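# Prirkberg butcher-block table: notes after a year of use

Reviewed by Ashton Pearce, 2023-10-01

Bought for sorting and packing dry goods, mainly instant noodles. Model number 652. It replaced a Kimik folding table with a painted top that chipped along both long edges.

**Top.** Light wood in plank strips. The glue lines are still tight. I laid a steel straightedge across it in August and found a slight crown at the center, not enough to make a can roll. The finish is a factory oil and needs another coat once or twice a year. Tape adhesive comes off with mineral spirits. Shipping labels left overnight pull up some of the oil and leave a dull patch.

**Friction.** Moderate. Plastic noodle wrappers slide when pushed flat, so a pile of them can be squared up with one hand. A package will also stand on its narrow edge if it is set down with care, though soft packs tend to lean. The painted Kimik top was too slick for this.

**Visibility.** Better than expected. Orange and blue wrappers both show up clearly against the pale wood, and I make fewer flavor mix-ups than I did before. Glare from an overhead tube light is low.

**Assembly.** The hardware bag held 20 bolts and one hex key. The key is soft and rounded off before the last leg was tight. Use your own. The instructions show the leg plates upside down in step 4.

**Stability.** Minor side-to-side movement when leaning on a corner. An Isesora cross brace fixed most of it, but the holes had to be redrilled.

**Complaints.** The edges are square and uncomfortable under the forearms. I broke them with 120-grit paper. Replacement feet are sold only in sets, under part number 2796.

Rating: 4 out of 5. One point off for the hex key and the edges. 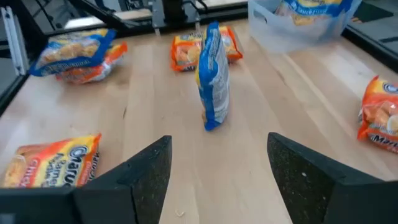
*Maruchan packages on the tabletop, with a clear plastic bin in the far right corner.*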